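Home and Workspace Organization
Unit 3 handout: Mixed-use surfaces
Instructor: Sibusiso Mabaso
Saturday section, 96 Forar Building

3.1 Terms

A mixed-use surface holds items from two or more activities at the same time. The usual pairings are office and kitchen, office and garden, or sewing and meals. A group is a set of items that are used together and should be stored together. A stray is an item that has no group on that surface.

Resident items stay out permanently (lamp, plant, clock). Transient items are put away at the end of a work period. An item can be resident in one household and transient in another, so the classification has to be written down before sorting starts.

3.2 Order of work

Classify first, then move. Handle the largest transient item before the small ones. Strays go last, into a single tray, and the tray is reviewed within 2 days. In the Zilach method, covered in Unit 2, strays are handled first; we do not use that order in this course.

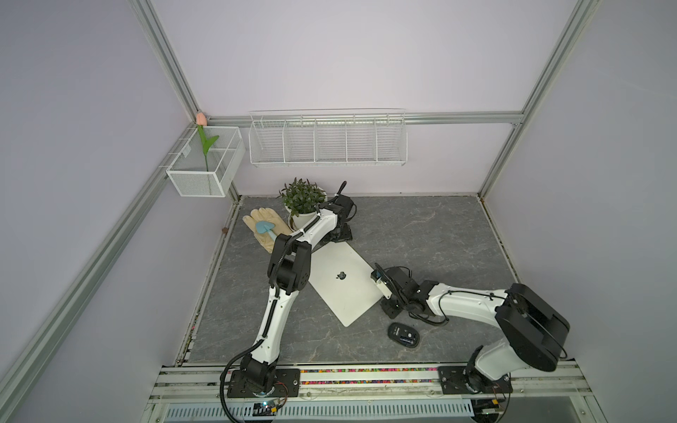
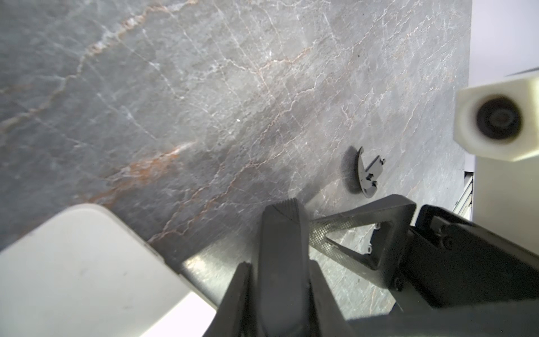
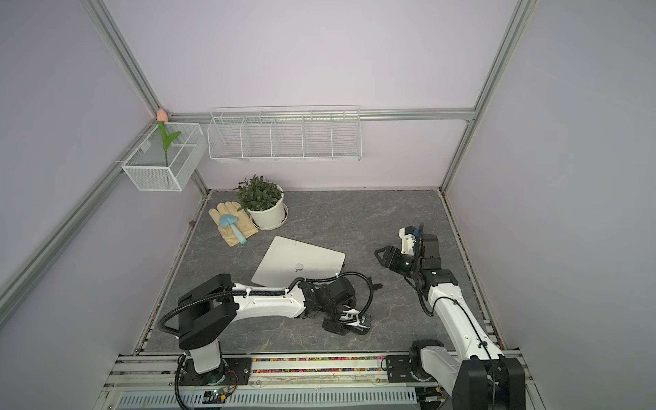 SURFACES: GRAY, MARBLE PATTERN

Garden group. The beige leather gloves lie with the light blue trowel on top of them, near the potted plant. Gloves and trowel are one group and move together. The plant is resident. Leave clearance on all sides for watering.

Office group. One closed laptop, set at an angle toward the middle of the top. In the first picture a black wireless mouse lies near it and belongs to the same group.

Strays. The small black plastic part in the second picture has a curved rim and one straight side with tabs and notches. It may be a clip or a latch. Identify it before assigning a group. Small dark parts are easy to overlook on a veined pattern, so check the surface from a low angle.

Wall storage. The long white wire shelf has five compartments, all empty. Assign a compartment to each group before filling any – a label on the front wire is enough. The wire basket on the left wall in the third picture holds an artificial tulip, which counts as resident.

3.3 Exercise

Choose a surface at home that serves at least two activities. Allow 30 minutes. Submit the written classification and a sketch of the final layout, 20 items maximum. Use the Gatti sheet for the sketch.

Reading for Unit 4: Uvodmont packet, section on hanging storage.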